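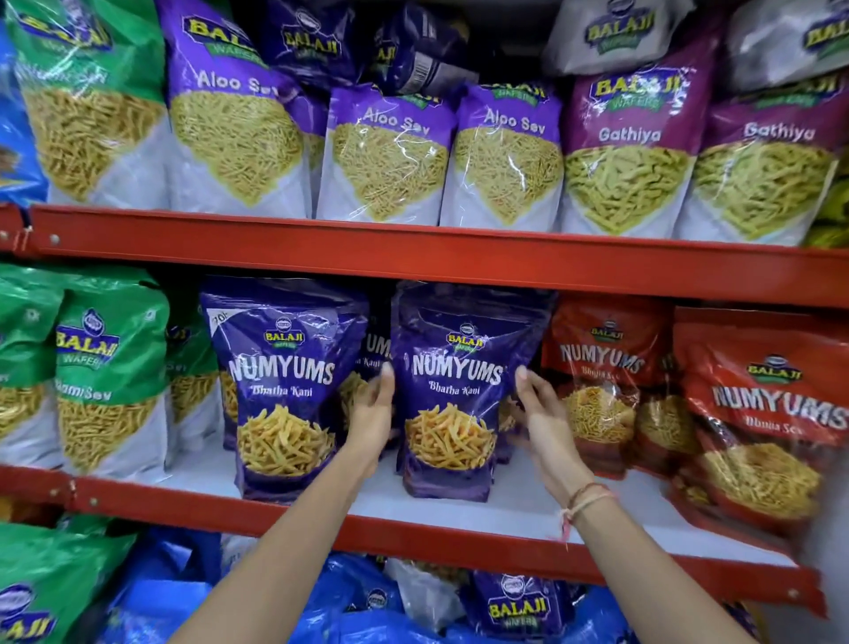
Estantería de snacks, balda central. Encima, Aloo Sev y Gathiya.

SE BUSCA GENTE PARA LINEAL Y PREPARACIÓN DE PEDIDOS
Supermercado Jibrin, pasillo de snacks y seco

Última actualización: 1 de agosto

Cuatro puestos. Incorporación ya, o en cuanto se pueda. Perdón por las prisas, esto tenía que haber salido la semana pasada.

Qué es el trabajo: reponer, frontear, mirar fechas y preparar pedidos con carro para los clientes que compran por teléfono o por la web. Sobre todo bolsas. Muchas bolsas. Sev, gathiya, bhujia, cacahuete recubierto, fritos de todo tipo. También harinas, legumbre, especias y té, pero eso va en los pasillos del fondo y lo lleva otra parte del equipo, al principio solo snacks.

La tienda tiene 2.550 referencias. No hay que sabérselas el primer día. La sección de snacks sí se aprende entera durante el primer mes, por familia y por balda.

TAREAS, más o menos en el orden del día

- Recoger la lista de faltas en el mostrador de almacén. Está en papel, se tacha a boli.
- Sacar las cajas, abrirlas por el precinto, sin cúter hasta el fondo. Cada bolsa rajada se apunta.
- Reponer de atrás hacia delante. Lo que caduca antes, delante. Parece obvio y luego en el turno de tarde aparece marzo detrás de todo.
- Frontear: logo hacia el pasillo, bolsa de pie. Las tumbadas se levantan. Las que se han ido al fondo se traen al borde.
- Separar sabores. Las moradas no son todas lo mismo, hay que leer el nombre. Las verdes igual.
- Preparar pedidos con el carro metálico. En un turno bueno salen unos 300 artículos por persona.
- Devolver a su sitio lo que los clientes dejan donde no toca. Tarea de todos, siempre.
- Dejar el pasillo barrido y los carros en la entrada.

Los pedidos de Plullo (el servicio de reparto) entran por una tablet a la derecha de caja y tienen hora límite. Los de mostrador no, pero el cliente está esperando, así que tampoco se duerme una.
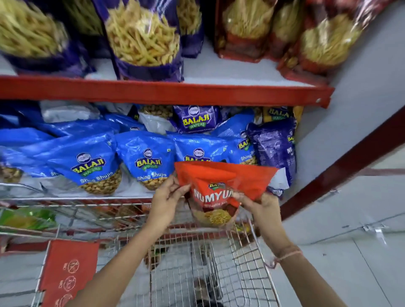
Bolsa naranja sobre el carro. En la balda de abajo, las azules de Shing Bhujia.

CÓMO SE COGE Y SE DEJA LA BOLSA

Va aparte y va largo, es lo que más se corrige en la prueba.

Con las dos manos. Por los lados o por las esquinas de arriba, nunca apretando el centro. Dentro hay fideo fino frito y se hace polvo con nada. Leer el nombre antes de meterla en el carro, en voz alta si hace falta, a mí me sirve. Mirar la fecha. Si la bolsa está floja o la costura no cierra bien, no va al pedido, va a la caja de mermas.

En el carro: lo que pesa primero y abajo. Bolsas encima, o de pie contra el lateral. Nada de bolsas debajo de un saco de arroz. Ha pasado.

Si no queda el producto pedido NO se sustituye por otro parecido sin preguntar. Shing Bhujia lleva cacahuete. Ratlami Sev es otra cosa y pica. Hay clientes con alergias y hay clientes que simplemente quieren el suyo. Se llama, se pregunta y se apunta la respuesta en la hoja.

TURNOS

Hay dos. Mañana, de apertura a primera hora de la tarde, con descarga de camión. Tarde, hasta el cierre, con más pedidos y más cliente en el pasillo. Se puede pedir preferencia y se intenta respetar, no se promete. Rotación de festivos, cuadrante publicado con antelación en el tablón del almacen.

Media jornada o completa, decirlo en el correo. Para la media jornada ya hay bastantes interesados, para la completa de tarde casi nadie, así que quien pueda tarde tiene más opciones.

QUÉ PEDIMOS

Permiso de trabajo en regla. Español suficiente para atender una duda y coger una llamada. Hindi, gujarati o inglés suma, pero no es requisito. Las etiquetas vienen casi todas en inglés.

Estar de pie toda la jornada y agacharse mucho, la balda baja existe. Cajas de snack pesan poco, las de conserva ya no tanto. Hay carretilla.

Experiencia en supermercado: bien si la hay, si no la hay se aprende. De las últimas contrataciones la mitad venía de hostelería y muy bien.

Atención con los nombres. Esto sí. Quien confunde dos bolsas porque son del mismo color y no lo comprueba lo va a pasar mal en este pasillo.

QUÉ OFRECEMOS

- Contrato desde el primer día, con periodo de prueba según convenio. El salario bruto se comunica por escrito antes de la entrevista, para no hacer perder el tiempo.
- Formación pagada, en el propio pasillo y con una persona del turno.
- Calzado de seguridad y chaleco. Los pantalones los pone cada uno, oscuros.
- Descuento de empleado en toda la tienda menos congelado.
- Descanso pagado, con té. El té es bueno.
- Posibilidad de pasar a recepción de mercancía o a caja más adelante. Depende de vacantes, no de antigüedad solo.

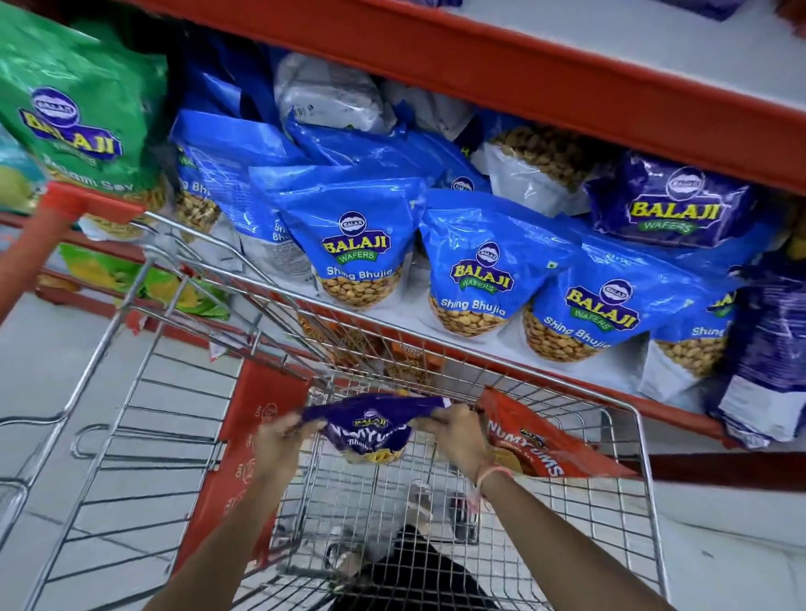
Numyums Bhujia en la mano y otra bolsa Numyums ya en el carro.

LA PRUEBA

Después de la entrevista hay una prueba corta en tienda, pagada también. Se da una lista de pedido y un carro, y se prepara. Nada de cronómetro. Lo que se mira es si las bolsas son las de la lista, si llegan enteras y cómo queda el hueco que se deja en la balda. Al coger una bolsa se adelanta la de detrás. Ese gesto cuenta mucho.

Se puede preguntar todo lo que se quiera durante la prueba. Se puede volver a la estantería y cambiar una bolsa que no era, no resta.

Suele haber alguna trampa en la lista: el mismo nombre en dos tamaños, o dos productos de la gama Numyums que van cerca. Ya está dicho.

La formación la lleva Denise Heywood, que es también quien hace las pruebas. La contratación va por Bredatora, que gestiona las nóminas de la tienda y del almacén de Clarnetti, así que el contrato vendrá con ese nombre en la cabecera. Es correcto, no es otra empresa rara. Preguntan todos.

CÓMO APUNTARSE

Correo o en mano, en el mostrador de atención al cliente, en un sobre a nombre de Muireann Ó Néill. Por teléfono no, en tienda no damos abasto con las llamadas de pedidos.

Poner en el correo:

nombre y una forma de contacto
turno preferido y si es media o completa
desde cuándo se puede empezar
idiomas
currículum si hay, una página basta. Si no hay, cuatro líneas contando en qué se ha trabajado

Foto no hace falta. Carta de presentación tampoco, de verdad.

Se contesta a todo el mundo, también si es que no. Puede tardar, somos dos leyendo y una está en caja medio día.

MÁS COSAS QUE PREGUNTAN

¿Hay que trabajar en el almacén de Clarnetti? No, salvo que alguien quiera. De vez en cuando piden refuerzo y se paga el desplazamiento.

¿Se puede ir en transporte público? Sí, hay parada de bus casi en la puerta. El turno de mañana entra temprano, mirar bien el primer horario antes de decir que sí.

¿Pulseras, anillos? Se puede llevar algo fino en reposición y pedidos. En la sección de granel no, y allí van con guantes.

¿Menores de 18? Para esta convocatoria no.

¿Y si ya me apunté en marzo? Volver a mandar el correo, aunque sea de una línea. Las candidaturas de entonces se quedaron en un buzón que ya no se usa y no podemos recuperalas.

El plazo queda abierto hasta cubrir los puestos. Cuando estén cubiertos se quita el anuncio de aquí y del cristal de la entrada.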